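4. Setting up the crockery cupboard

Read all of this section before you take anything out of a box. Takes longer if you do it in bits, Jarlath tried.

Applies to the Fahy cottage and the Brororura cottage. Same cupboards in both, same dinner sets. The Trurnen units in the main house have adjustable shelves and are covered in section 5.

4.1 What you need

The green floral cloth (linen press, second shelf)
Two clean tea towels, dry
Microfibre cloth, slightly damp
Kendus shelf grips, one packet per cupboard
Tape measure
Pencil, NOT pen

Check the cloth before you start. If it has a hole bigger than a ten cent piece use the spare. Spare is the same pattern but has been through the wash a lot more.

4.2 Prepare the compartment

1. Empty it. Everything, including the odd mugs at the back. Stack on the bench, not on the floor.

2. Wipe the base and the sides with the damp cloth. Go with the grain. No spray and wipe on the panels, it leaves a bloom that wont come off.

3. Leave the doors open 15 minutes. Longer in July, those kitchens are cold and nothing dries.

4. Run your hand along the base. Crumbs, grit, old price stickers – get it all out now. A bit of grit under the cloth will rock a plate forever.

5. Push the shelf grips into the back corners, flat side down. They should click. If they don't click you have them upside down.

CAUTION: Do not use the grips from the old packet in the laundry. They've gone brittle and snap when you lean on them.

4.3 Lay the cloth

1. Fold the cloth in half lengthways, then open it out in the compartment from the back. Pattern side up.

2. Smooth it toward you with both hands. No ridges.

3. Tuck any extra under at the back. Never at the front, it catches on the door and drags the whole lot out with it.

4. Measure from the front lip to the back panel and pencil it on the card inside the door. You want 260 mm clear at the shallowest point for the large plates. Less than that and the door won't shut, so pull the cloth forward and start again.

NOTE: Cloth stays in all season. Shake it out at changeover, wash it at the end.

4.4 Put the crockery in

Big pieces first. Always. Small bowls go in last and come out first.

1. Check each piece as you pick it up. Run a thumb round the rim. Chips go in the blue tub, even little ones.

2. Large white first. This is your base piece, set it down flat and give it a wobble. If it rocks, lift it and smooth the cloth again.

3. Browns next, then the large mint green. Keep the big rims where you can get your fingers under them.

4. Small bowls toward the back panel. Mint ones together if you can, pink-white one with them.

5. Don't force anything. If it needs pushing it's in the wrong spot.

Part way through, white, brown and mint green dishes on the cloth:
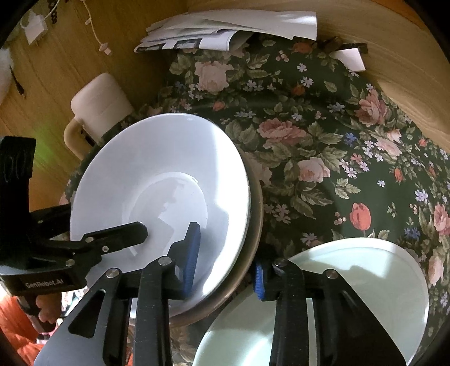
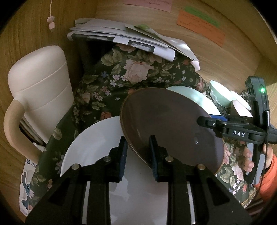 6. Once it's all in, straighten up. Small bowls should be sitting on their bases and not leaning on each other. Leaning bowls slide when the door gets slammed, and guests slam doors.

7. Nest like with like. Matching sizes only. A small bowl dropped into a much bigger one looks tidy but the glaze rubs and you get a grey ring.

8. Leave a finger's width between a stack and the side panel. Both sides.

9. Close the door slowly. Listen. Any clink, open up and find it.

CAUTION: No more than six plates to a stack. The base will take more but people's wrists won't, and they lift from the bottom.

CAUTION: Crockery that has been sitting in full sun can get hot on the window side. Feel it before you grab it. Draw the blind in the afternoon if you're working in the Fahy kitchen.

NOTE: Tea towel between the brown plates if the cottage will be shut up for more than a fortnight. The dark glaze shows every scratch. The white ones hide them pretty well.

4.5 Removing a piece from underneath

People get this wrong more than anything else in the manual.

1. Take off what's on top. All of it. Put it on a tea towel on the bench.

2. Lift the piece you want with two hands, straight up.

3. Put the rest back in the same order, biggest at the bottom.

Do not tip the stack and slide one out. Enda Ó Dubhghaill lost a whole run of side plates that way and we can't get that colour any more.

4.6 Final check

Each cottage should have 24 pieces in this cupboard, not counting serving dishes. Count them, write it on the door card with your initials. If you're short, look in the dishwasher, then the outside table, then under the barbecue lid (yes really).

Anything still missing goes in the book. Don't borrow from the other cottage, it just moves the problem and then both cards are wrong.

4.7 If something's not right

Plate rocks – grit under the cloth, or a fold. Lift and redo.

Door won't close – check depth against the card, see 4.3 step 4. Usually the cloth has bunched at the back.

Grey marks on the inside of white dishes – metal from cutlery. Bicarb paste, soft cloth, rinse. Not the green scourer.

Cloth smells musty – it went in damp or the compartment did. Take evrything out, air both overnight, go back to 4.2.

Shelf grip popped off – replace the pair. One new and one old never sit level.

Fewer bowls than plates – normal. Guests take bowls to the beach.

Queries about breakages to Jarlath Dunne, everything else to the office. Door cards are in the top drawer under the phone, take 2 so you have one to stuff up.

Section last changed 11 Dec 2020. Cutlery is section 6.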